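Tistness Curtain Track, Model 576
Set-up Guide, June 2022

Section 5: Hanging and dressing the curtain

Read this section after the track has been fixed to the wall or ceiling (Section 4). If the end stops are not yet fitted, leave them off. You will need the open end of the track to load the gliders.

The steps apply to straight tracks and to tracks with corner bends. Where a step is different for a corner track, a note says so.

5.1 Before you start

Check that you have the following:

Gliders (bag C)
End stops, 2 per track
Curtain hooks (bag D)
Tape measure
Stepladder
Steamer or iron

Lay the curtain face down on a clean floor or a large table. Look along the top edge for the heading tape. Curtains from the Zirnton and Quartey ranges have the tape sewn in. Curtains from the Bornum range are sold with a plain hem and must be pinned or clipped instead. See 5.4.

CAUTION: Do not stand on a chair or on the arm of a sofa to reach the track. Use a stepladder on a level floor.

5.2 Loading the gliders

1. Count the hook pockets you plan to use on the heading tape. You need one glider for each hook.

2. Slide the gliders into the open end of the track with the eye facing down.

3. Push each glider along by hand for the full length of the track. It should move freely. If a glider sticks, take it out and check the channel for dust or plaster.

4. Fit an end stop at each end and tighten the screw until it is snug. Do not overtighten. The plastic thread can strip.

Note: On a corner track, move every glider through the bend at least once before you hang any fabric. A small amount of dry silicone spray may be used inside the bend. Do not use oil or grease, as both will mark the curtain.

5.3 Hanging a curtain with heading tape

1. Knot the cords at one end of the tape. Leave the cords loose at the other end.

2. Pull the loose cords evenly until the curtain is the width you need. Tie them in a bow so that the curtain can be flattened for washing. Do not cut the cords.

3. Put a hook in the first pocket and in the last pocket. Space the other hooks 80 mm apart.

4. Carry the curtain up the ladder over one shoulder. Hook the end nearest the wall first and work toward the opening edge.

5. Open and close the curtain slowly. Check that the hem clears the floor all the way across.

CAUTION: Heavy lined curtains should be hung by two people. One person holds the weight while the other fastens the hooks.

5.4 Hanging a curtain without heading tape

A plain-hem curtain can be pinned along its top edge to a fixed batten. This is a good choice for a backdrop, a booth or a room divider that will stay closed. Do not use this method for a curtain that will be opened daily.

1. Find the center of the top hem and mark it with chalk.

2. Pin the center to the middle of the batten.

3. Pin both ends, then fill in between them, working outward from the center. Leave a little slack between pins if you want soft folds. Pull the fabric level if you want it flat.

4. To take the curtain around a corner, place one pin on each side of the corner and none at the corner itself.

5. Step back and check the hem before you add the last pins.

Lightweight decorations such as cut-out letters may be pinned to the face of the curtain. Push the pin through a seam where possible. Do not use double-sided tape on black or dark fabric, as the adhesive leaves a shine that will not wash out.
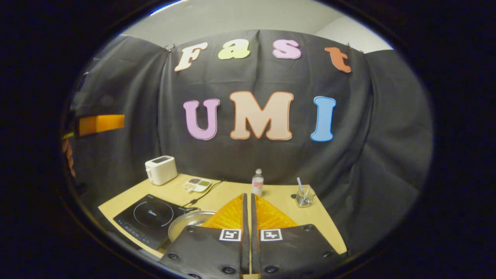
Fig. 5-2. Black curtain pinned along the top edge, back and sides, with letters attached.

5.5 Dressing the folds

1. Draw the curtain fully open. Run your hand down each fold from top to hem.

2. Tie the curtain loosely with strips of soft cloth at the top, middle and bottom.

3. Leave it tied for 2 days, then remove the strips.

Packing creases can be removed with a steamer on a low setting. Hold the steamer away from the track and gliders. If you use an iron, take the curtain down first and press it on the reverse side.

5.6 Care

Vacuum the curtain with a brush head once a month. Check the end stops and wall screws each October, or before the heating season in your area, and tighten any that have worked loose.

For missing hooks or gliders, write to Yaa Issahaku, Spare Parts, and give the model number and the letter on the bag.

Continue to Section 6, Fitting the draw cord.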